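Print this article | E-mail this article

We use cookies to remember your reading settings. By staying on this page you agree to their use. Accept | Manage

3. Where Shared Things Live: Findings from the Small Workplace Kitchens

When we began visiting workplaces for this study, we had expected the interesting material to come from the big canteens, with their rotas and their long tables, and we had set aside most of our time for them. It was the little rooms that kept drawing us back. Nearly every site in Warnham and Jadcombe had at least one, usually a former storeroom or the end of a corridor that had been walled in at some point, and people talked about these rooms with a fondness (and sometimes a crossness!) that they never showed toward the canteen. This section takes up what we learned in them about shared food and drink, and in particular about the question that runs through the whole paper: how does a person come to know that a thing on a shelf, a desk or a refrigerator door may be used by anybody, when there is no sign to say so?

3.1 Labels and the lack of them

We spoke with 80 people, most of them over a cup of something, and asked each one to tell us about the last item they had put in a shared refrigerator. Of these, 70 said they had not written a name on it. We found this surprising, and so, when we told them, did many of the people themselves. Names were written on leftovers from home, on birthday cakes and on anything bought for a special diet. Milk, butter, juice and bottled water went in bare, and yet our speakers were quite firm that they knew which carton was theirs. One bookkeeper at the Jadcombe site told Mutua Nyanda that she always turned the spout toward the wall, and that she would know at once if it had been turned back.

Earlier writers on office life have tended to treat the missing label as simple carelessness. Our notes lead us to a gentler reading. To write your name on a carton of milk is to say something about your neighbors, and several people told us they would feel embarrassed to be seen doing it. A man who had worked in the same building since he left school put it this way: "If I put my name on it, I'm telling Colette I think she'd take it. And she would take it, but I don't want to tell her so." We heard versions of this in every building, often with a laugh, and we have come to think of the bare carton as a small courtesy that people are willing to pay for in lost milk.

3.2 The half-public surface

The refrigerator, though, is only part of the story. Much more passes from private to shared on whatever flat surface happens to stand near it, and it was Märta Åberg who first suggested, after a long Saturday spent sorting our notes, that we ought to look at the two together. A bottle inside the refrigerator is taken to be somebody's. Set the same bottle on a desk or counter close by, and people become far less sure. In our conversations, an item near the edge of a surface was often spoken of as being "out," which in the everyday talk of these workplaces means something close to "offered." An item pushed to the back, or set beside a bag or a coat, was seldom spoken of in that way.

The rooms themselves seem to encourage this. They are narrow, the furniture is whatever was left over from elsewhere, and a desk will often do the work of a kitchen table. Figure 2 gives a fair idea of the arrangement we have in mind, with a bottle near the front corner of a white desk and a silver refrigerator in the same small room.
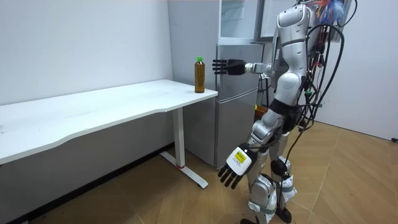 3.3 Asking, and being seen to ask

We turn now to the moment when somebody would like to have a thing and is not certain of it. We had supposed that people would simply ask, and a good many did, but the asking was rarely as plain as "Is this yours?" Much more common was a remark made to the room at large, such as "Somebody's brought juice, then," followed by a pause long enough for an owner to speak up. Ezequiel Xolalpa, who carried out the visits at the Moen warehouse, came to call this the open question, and we have kept his name for it throughout. It lets the owner claim the item without anyone having been caught, and it lets a shy person find out what they need to know while seeming only to make conversation.

The open question depends, of course, on there being company. People who worked early or late shifts told us of a different habit, which was to take a little and leave a trace. A splash of milk would be paid for with a teabag left on the lid, or a coin, or a note on the back of a receipt. Valter Halvorsen kept copies of the wording of these notes wherever the writers agreed, and they make very pleasant reading. They are nearly all apologies, and a fair number of them were answered in a second hand.

We should say a word here about the limits of all this. Our sites were small, the people who chose to talk with us were probably the more sociable ones, and a visit in May will not show the kitchens as they are in the cold months, when everybody crowds in around the kettle. The dairy workers at Nurard, whom we discuss in Section 4, also have rules of their own about milk that would not fit comfortably with anything said above.

Print this article | E-mail this article

Sign up for our newsletter to hear when new articles are posted. Enter your e-mail address | Subscribe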